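Mastdale council wants to stop taking small electricals at the kerb and send us all to the Vurbridge tip instead. I think this is a mistake, and the saving doesn't justify it.

The tip is 11 miles from my door. The bus doesn't go there. People with a car will make the trip once a year, and people without one will put the dead kettle in the black bin.

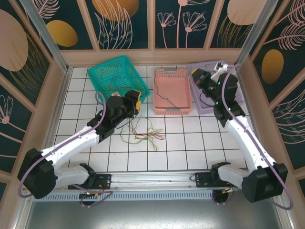 Old chargers and leads are the worst of it. They weigh next to nothing, so they sit in a drawer until the drawer won't shut - then they go out with the rubbish. The kerbside box was dull and it worked. Jullau kept theirs, emptied every 8 weeks, and I hear few complaints from that side of the river.

If money is short, empty the box less often. Four times a year would do for most streets. The council can also ask shops to take more back at the till, but that should come first, before the box goes.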